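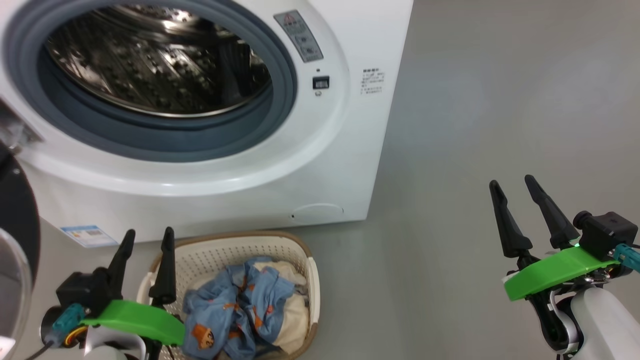 Four months now with the Nilard detergent sheets and I promised a proper write up, so. Short version — good for most of what we wash, poor on anything greasy, and the box is a pain. You tear a sheet along the line, lay it in the bottom of the drum and pile the clothes on top. I'd got used to pouring liquid in a drawer so the first few times I forgot completely and ran a wash on plain water. With a front loader and a steel drum full of little holes like this one, put the sheet flat towards the back, or it ends up folded in the rubber round the door and comes out as a grey slug. Happened to me twice. My own fault the second time.

Bought from the Gerklow shop in Hakgate, the one by the bus stops, not the big one. They do them online too but postage is daft for something that weighs nothing. Comes in a flat card box, 16 sheets, each one scored down the middle. Half for a small load, whole for a full one. I've been using halves for nearly everything and can't see any difference, except on towels.

What it's good on. School shirts, bedding, T-shirts, the usual. Dark stuff especially, no white streaks on black jeans and I used to get those all the time with powder. Smell is very faint, sort of clean paper. If you like your washing to smell of something you'll be dissapointed. I don't, so fine by me.

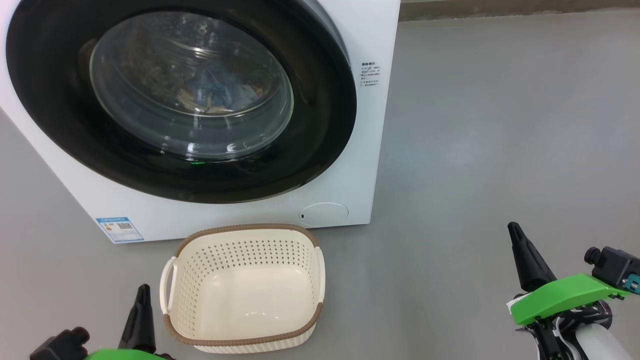
Dark load, door shut.

Not good on: cooking oil, bike chain, anything with suncream. A tea towel with curry on it went through at 40, then again at 60, still yellow. Had to soak it in the old powder overnight. So I still keep a tub of powder under the sink, which rather spoils the point of getting rid of the tub.

Cold washes are a mixed bag. At 30 it dissolves every time. On the 20 degree setting I've had bits left on a jumper, like wet tissue. Came off with another rinse but annoying when you're in a rush. Quick wash same problem if the load is packed tight. Leave a bit of room and its better.

The box. Whoever designed it has never had damp hands. The flap tears by the second week, then air gets in and the sheets go tacky and stick to each other. I lost the last 4 of one box that way, just one thick lump. Now they live in an old biscuit tin on the shelf and no trouble since May.

Compared with Zakaria, the other ones people keep asking me about. Those are thicker and the smell is much stronger, lavender, lingers for days. Possibly a bit better on collars. But they don't tear cleanly and there's no line down the middle, so you're guessing at a half. Price is near enough the same when they're both on offer. I'd go Nilard for the everyday stuff.

Would I buy again — yes, already have. Two boxes in the cupboard. Wouldn't have it as the only thing in the house though, not with a cyclist and a messy cook living here.

Good: no streaks, light to carry, hardly any smell
Bad: grease, very cold washes, that flap

Will update if they ever sort the box out.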